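From: Vaughan Ngata
To: Miscombe Buttons and Fastenings list
Date: December 3, 2018
Subject: Re: Sorting the Clatell cards, and a date for the two-piece backs

Replying to Ido's message and to a couple of the questions that came in after it. I have left Ido's text in because the digest cut it short for some of you.

> I have now been through the first tray of the Clatell cards and I'm
> stuck on the same thing that stopped me in September. The cards are
> printed with a stock number but no year. The earliest one I can place
> is 2391, which has a penciled price on the back and the Stubbs
> shop stamp. Vaughan said a while ago that the Stubbs stamp changed
> when they moved across the street. Does anyone have the year for
> that? And is it safe to use the stamp to date the card, or could the
> shop have been selling old stock?
>
> Second question. Should I be taking buttons off the cards when the
> thread has rotted? I've been leaving them, but several have dropped
> off in the tray and I can no longer say which card they came from.
>
> Ido

The move was in 1921. I have it from the rate book, where Stubbs is listed at the old number in the spring and at the new one in the fall. The old stamp has the name in an oval with the street below it. The new one is a plain two-line stamp, no border, usually in purple ink. If your 2391 has the oval, the card was in the shop before the move or very soon after. Somebody may have kept using the old stamp until the pad dried out.

On the old stock question, yes, the shop could have been selling cards that had been in a drawer for years. The stamp gives you a date when the card was in the shop and says nothing about when the buttons were made. For that you need the backs. The Clatell two-piece backs come in at least two kinds. The earlier kind has a shank set into a small raised collar. The later kind has the shank pressed straight through a flat plate, and the edge is rolled over more tightly. I have never seen both kinds on one card, except where a card had plainly been made up again at home with different thread.

I would not trust the stock numbers to run in date order. I tried it with the gray coat buttons and it fell apart quickly. It looks to me as though the numbers were handed out by size and then reused when a pattern was dropped. If anyone has a Clatell price list with the numbers on it, even a torn page, I'd like a scan.

Now the rotted thread. If the thread is holding, leave it. If it is going, take the buttons off yourself while you still know where they belong. Cut from the back of the card and keep a bit of the thread with them. Write the card number in pencil on a slip and put the slip in with the buttons. No rubber bands, please, and no sticky tape on the cards. I spent a good part of last winter getting tape off a set of 14 and two of them lost the printing anyway.

I've gone over to divided boxes with clear lids for the loose ones. One compartment to a card, and a matching list kept in the lid of the carton.
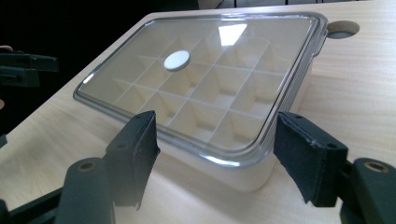
Divided box, white with clear lid.

Any make will do. Try the lid before you buy several. It needs to sit down on the dividers, or small buttons will travel from one compartment to the next when the box is tipped. I lost the order of a whole run of shirt buttons that way and had to match them up again under the lamp.

Keep celluloid away from the rest, in paper, with some air to it. If a button smells of vinegar or camphor or has gone sticky, move it out the same day and look at whatever was next to it.

For the person who asked off list, the swap packets are still 144 buttons, mixed, no plastics. Send them to me at the usual address and put your own address inside as well as outside. Last time two packets came with the labels rubbed off and I still have one of them.

Ido, if you can send me a picture of the stamp on 2391 and one of the backs, I'll compare them with mine this week.

Vaughan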